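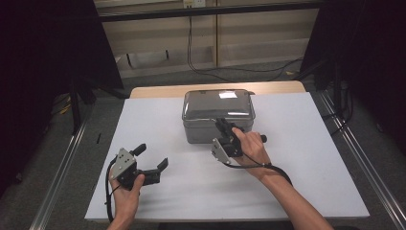
Closed storage box on the workbench, small white label on the lid.

Goh Povdale 9 review, two weeks in

Quick one, writing this between other jobs so bear with me. The Povdale 9 is the new budget phone from Goh and it replaces the 8, which I used until February when the charging port gave up. Bought this one with my own money from Grusgate.

Screen first. It's fine. Bright enough outdoors, a bit blue out of the box, there's a slider in settings that fixes it. Bezels are chunky at the bottom. Didn't bother me after a day.

Speed is where it's better than the old one. Maps, music and messages all at once, no stutter. Games, meh. Anything heavy and the back gets warm and it drops frames. Not what it's for.

Battery. Good. Really good. I got through a full work day plus the evening with 58 percent left, and that was with a long video call to Eilidh Morrison (she said I sounded clear, she said I looked orange). Charging is slow though. From flat to 75 percent took the whole of a movie. No fast charger in the box and the cable is short, why do they keep doing this.

Camera is daylight only. Seriously. Outside, nice color, decent detail on leaves and brick. Indoors at night it smears everything and teh shutter lags. The wide lens is there for the spec sheet. Selfies ok.

Sound is one speaker, bottom edge, easy to cover with your palm. Headphone jack is still here, hooray.

Stuff that annoyed me:
- nine apps preinstalled I didn't want, two won't uninstall
- fingerprint reader misses maybe one try in five with my left thumb
- Power button sits right under volume, lots of accidental screenshots

Contacts transfer worked fine, all 2000 old photos came over too, but it lost my alarms. Check your alarms. I was late for work.

Case choices are thin so far. I have the Sosevholm clear one, slippery but it fits and the buttons still click properly.

Would I buy it again? Yes for calls, maps and battery. If you take alot of pictures at night get something else or wait for a sale on the bigger model.

Review by Flora Semple, 2 June 2026

Contact us | Privacy | Copyright Flora Semple, all rights reserved | Back to top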